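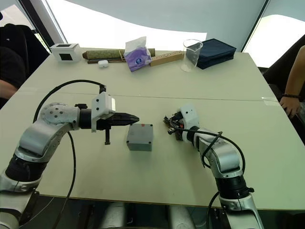 A small grey box on a table, between two robot arms.

Print this article | E-mail this article

Put the repair manual back in the box

By Dilani Gunawardena

In June my dehumidifier stopped. It is a Brotari, four years old, and it had run every damp day without complaint. The front light blinked three times, paused, and blinked three times again. The leaflet that came with it was in 28 languages and said, in each of them, to contact a dealer.

The dealer in Carroll wanted $44 to look at it. I paid. The man at the counter, Darragh Heffernan, opened the back, cleaned a float switch with a cotton swab and closed it again. He told me three blinks means the switch is stuck. The maker keeps that list for dealers.

I don't blame him for charging. He has rent to pay, and he knew what he was doing. My complaint is with the company that knew what three blinks meant and chose not to print it.

My mother's sewing machine came with a thick book. It had a parts diagram, an oiling chart and a page on what to do when the thread bunched. She was not a mechanic. She kept the book in the drawer with the bobbins and used it for decades.

Manufacturers say that people will hurt themselves. Some repairs are dangerous, and a manual can say which ones. Cleaning a switch on an unplugged machine is not one of them. They also say that printing costs money. Then put the full manual on a website, without a dealer password, and print the address on the back of the machine.

Our state representatives could require this for any household appliance sold for more than $200. It would not oblige anyone to fix anything. Those who prefer to pay a dealer could go on doing so, and I will probably be one of them when the compressor goes.

Contact the editor | © 2026 | Back to top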